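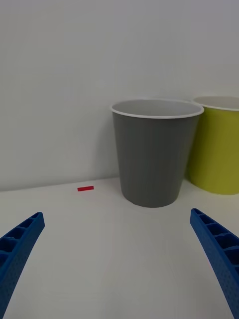 Party cups, again. Had 4 emails asking the same things after the last page so putting it all in one place. Quick because I have a cake in the oven.

Before anybody gets there

Wipe the table and dry it properly. A damp tabletop and a light cup = the cup slides the first time somebody leans over for chips. Same goes for a waxed table, which I learned in April at my own house.

Push the drinks table right up to the wall. Cups go at the back, along the wall, bottles in front. Elbows come from the front, so that's where you want the heavy stuff.

Leave a gap between cups. A hand has to fit in there. If you line them up touching, people grab one and take out its neighbor.

Colors

Buy two colors that don't look alike, even in bad light. Gray and lime green is a good pair — I've used it a bunch. One color for kids, one for grown ups, or one for soda and one for water, whatever. Write it on a card and tape the card to the wall above. Nobody reads a card lying flat on the table.

Skip red and orange together. After dark on the patio they are the same color.

Getting them apart

New cups stick in the sleeve. Don't yank. Hold the bottom one, twist the top one a quarter turn, pull straight up. If it's really stuck squeeze the lower cup a little just under the rim so some air gets in.

Still stuck? Fridge for ten minutes, then try agian. Don't pour hot water over them, thin plastic ones go wavy and then they never stand straight.

Pull them apart by the outside, not with your thumb down in the cup. Other people are drinking out of that.

Filling

Tall cups that are narrow at the bottom get tippy when there's a lot of ice up top. Ice first, half way max, then the drink. Stop a finger below the rim.

For little kids fill to a third. They'll come back. Fine.

Paper ones: cold drinks only unless the pack says otherwise, and don't leave one standing full all afternoon. The bottom seam goes soft.

Names

Marker on the side, up near the rim, before you fill it. Ink won't take once the outside is sweaty. On darker cups use a paint pen or just a strip of masking tape. I bought the Femura tape because it was on sale and it comes off clean, the cheap stuff leaves goo.

After

Washing the plastic ones to use again — warm water, drop of dish soap, soft sponge. Run a fingertip under the rim if it's the rolled kind, juice hides in there and you will smell it next month. Rinse twice.

Dry upside down on a rack, not flat on a towel, they trap the damp. Leave overnight. Then stack loosely, same color with same color, and put them in a bag with the top folded over.

Any with a crack, even a tiny one, goes in the shed for paint or seed starting. Poke 2 holes in the bottom for seeds. Tomatoes like a tall one.

Smell won't go? Baking soda and water, leave it an hour, rinse.

Next page is napkins and where to put the trash can (closer than you think). Timer's going, got to run.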